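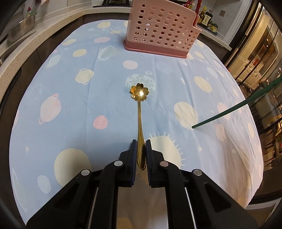
Rubber pads closed on the stem of a metal spoon, kitchen table.

Home | Reviews | Opinion | Parts | Archive

Buy the pads before you buy the arm

By Ayana Wolde

Most of the gripper comparisons I read are scored on cubes and soda cans. I think they should be scored on flatware.

A spoon lying flat on a tablecloth gives two parallel fingers very little to work with. The stem is thin and the cloth creases. Come in too high and the pads close on air. Come in too low and they take a pinch of fabric along with the handle.

Hamdia Gebretsadik and I spent a Thursday on this with 2 hand-held grippers, the Zallard and the Pisel. We made 335 pickups between us, all with thin-handled spoons and forks. The Pisel has the stronger spring and costs 60 dollars more. It lost to the Zallard by a wide margin until we swapped the pads. With the same soft rubber on both, I could not tell them apart with my eyes shut.

Hamdia disagrees with me on one point. She says finger alignment matters as much as the pad, and that the Humness controller hides bad alignment by squeezing harder. She may be right about the controller. I have only used it on one arm.

Still, product pages lead with grip force and payload. Neither number helps with a dessert spoon. I would like to see pad hardness, pad thickness and the gap left at the fingertips when fully closed. Sisay prints the last of these on its spec sheet and leaves out the other 2. The rest print none.

Contact | Copyright Ayana Wolde | Back to top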